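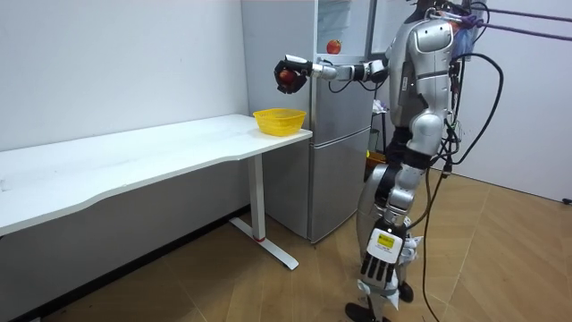

An apple held over the yellow basket on the desk.

Reltow Police Oversight Board
Minutes of the regular meeting, 22 May 2019
Room 2, Reltow Municipal Building

Chair: Gumaro Valdovinos
Members present: Orozco, Dell, Pruitt, Hanley
Absent with notice: Marsh
Also present: the deputy chief, the board's attorney, the clerk

1. Call to order
The chair called the meeting to order at 6:30 p.m. A quorum was present. The agenda was approved with one change – the training report was moved ahead of the case review.

2. Minutes of the April meeting
Member Pruitt asked that item 5 show that she abstained on the records request. Approved as corrected, 5 to 0.

3. Public comment
Two residents spoke. The first asked when the report on the Jokgate Avenue traffic stop would be released. The attorney said the internal investigation was still open and the board could not release witness statements until it closed. The second resident said she filed a complaint in person at the front desk and did not get a receipt. The clerk took her contact information.

4. Training report
The deputy chief reported that 59 of 70 sworn officers have completed the de-escalation course. The other 11 are scheduled before the end of summer. Member Hanley asked if the course covers foot pursuits. The deputy chief said it covers them in one classroom session, with no field exercise. Member Hanley asked for the lesson outline. It will be sent to the clerk.

5. Case review: Jokgate Avenue
The board went into closed session at 7:10 p.m. on the advice of the attorney and came back at 7:52 p.m. No vote was taken in closed session.
Motion by Orozco, second by Dell, to ask the department for the full dispatch log and all body camera video from the stop. Passed 4 to 1, Pruitt opposed. Member Pruitt said she supports getting the records but wanted a deadline written into the motion.

6. Complaint intake
The clerk reported that page 245 of the department manual requires a written receipt for every complaint taken at the front desk. The deputy chief said he would remind desk staff and check the supply of forms at the Wurnent Street substation. Member Dell asked for a count of complaints taken without a receipt. The deputy chief was not sure the records would show that.

7. Action items
Clerk: send the records request to the department; call the resident from item 3.
Deputy chief: lesson outline; front desk reminder.
Attorney: memo on what can be released while an investigation is open.

8. Adjournment
Motion to adjourn by Hanley, second by Orozco. Passed 5 to 0. The meeting ended at 8:24 p.m.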